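Stornovum Community Help > Perception and Tracking
Marker cube pose jumps between two orientations, only when both hands are close together
Posted 7/3/26 by quietgimbal

I'm running Belay on recordings from a pair of hand-held grippers, each with a printed marker cube at the base, and a head camera looking down at both. The idea is to recover the pose of each hand from the cube and hand that to Surari for policy training.

On most recordings this is fine. On a stubborn minority the right hand flips. The position stays about where it should be but the orientation snaps by what looks like 60 to 90 degrees for a few frames, then snaps back. I have 1,528 recordings in this batch and Belay's own checker flags 431 of them. The checker calls them "minor discontinuities", a generous name for a wrist rotating through itself.
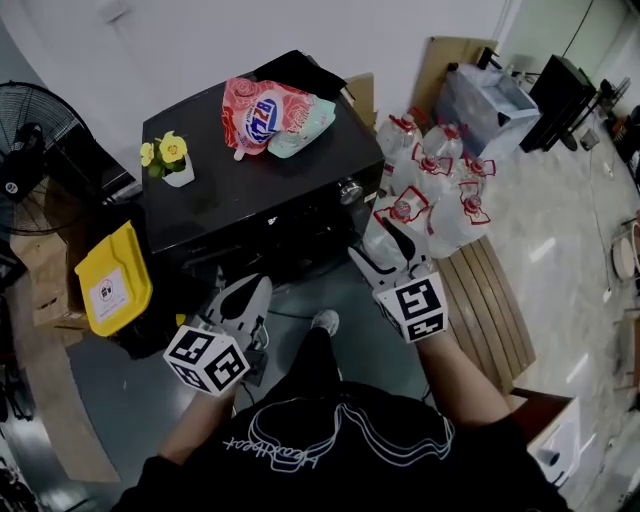

What I've tried so far:

Recalibrated the head camera. Reprojection error went down a little, flips did not change.

Turned on temporal smoothing in Belay. This makes the plots look better and the data worse. A flip is now a fast, smooth, wrong rotation and the checker no longer flags it. I would like to know who thought this should be the suggested fix in the docs.

Raised the minimum marker size. Fewer flips, but now I lose the hand completely whenever it reaches out far from the camera, so I've traded bad poses for gaps.

It happens much more when the two hands are near each other. I don't see why that should matter if every marker has its own ID. Before someone says it, yes, the IDs on the left and right cubes are different. I checked the layout file twice.

Is this a known problem with 4.x, or am I holding it wrong? And is there any point in fixing it after the fact, or should I throw those recordings out and let Surari train on what's left?

fernandgate

Two separate problems, I think, and Belay mixes them together in one warning.

The flip is plain planar ambiguity. When the solver sees only one face of a cube, and that face is small or nearly square-on to the camera, there are two orientations that explain the corners almost equally well. Noise in the corners decides which one wins on a given frame. With two faces visible the problem mostly goes away, provided the solver uses them together. Belay does not do that by default. In 4.x the setting is solve_mode and it ships as "best_marker", meaning it takes whichever single face scored highest and ignores the rest. Change it to "rigid_body". You need the real cube geometry in the layout file for this, with measured sizes. Printed size, not the size in the drawing. If your cubes came off a 3D printer and the markers came off a paper printer with "fit to page" ticked, both numbers are wrong.

The hands being close together matters for a dull reason. One gripper or a forearm covers a face of the other cube, so you drop from two visible faces to one and you are back to the ambiguous case. The IDs have nothing to do with it. You could have perfect IDs and still flip.

As for smoothing, I agree with you. Leave it off until the poses are clean. A filter can't tell you which of two answers was right, it will just draw a line between them.

For the recordings you already have, I would re-solve before throwing anything out. If you kept the raw video this costs you compute time and nothing else. Do it in this order:

1. Measure the cubes and fix the layout file.
2. Set solve_mode to rigid_body and smoothing to off.
3. Turn on keep_both_solutions, so the log has the runner-up pose and its error for every frame.
4. Where only one face is visible, choose whichever solution is closer to the last frame that had 2 faces, and mark the frame as inferred.
5. Drop any stretch where inferred frames run on longer than you are comfortable with.

Step 4 is not built in. It's a short script over the log. Be suspicious of it during fast wrist turns, where "closer to the last good frame" can be the wrong choice.

If your grippers have an IMU, use that to break the tie and skip most of the above. You didn't mention one so I assume not.

belowzero_k

just use Lutine, it tracks without markers and we never see flips. markers are kind of outdated now imo. otherwise try better lighting and a higher frame rate

fernandgate

Replying to the above. Lutine doesn't report flips because it doesn't report confidence. I ran it beside a marker solve in February and it drifted on plain walls and shiny floors, quietly, with a lovely smooth track the whole way. It may suit your setup. I wouldn't switch to it on the strength of not seeing errors in a tool that doesn't print any.

Lighting is worth a look though. Glare across a marker shifts the corners, and shifted corners make the ambiguity worse. Frame rate on its own won't do much unless you have motion blur.

quietgimbal

Measured the cubes. The layout file had the outer size of the cube where it wanted the size of the printed code, border excluded. So every pose I have ever produced with this setup has a scale error in it, including the ones the checker passed. Wonderful.

With that fixed and rigid_body on, I re-solved a small sample of the flagged recordings. Most of the flips are gone. What remains is single-face stretches with one hand reaching past the other, as described. The tie-break script cleans up part of that. I compared a few by eye against the video and found one where it confidently picked the wrong side during a quick twist - so I'm dropping fast single-face stretches completely and not trying to be clever.

I'm not marking this solved yet. I want to see whether a policy trained on the re-solved set behaves any differently, and I have my doubts. The Surari loader resamples the orientations on import and I can't find anything in its docs about how it treats dropped frames. If it fills them in by interpolating across the gap, I'm back where I started with extra steps. If anybody has read that part of the loader, please post which flag controls it.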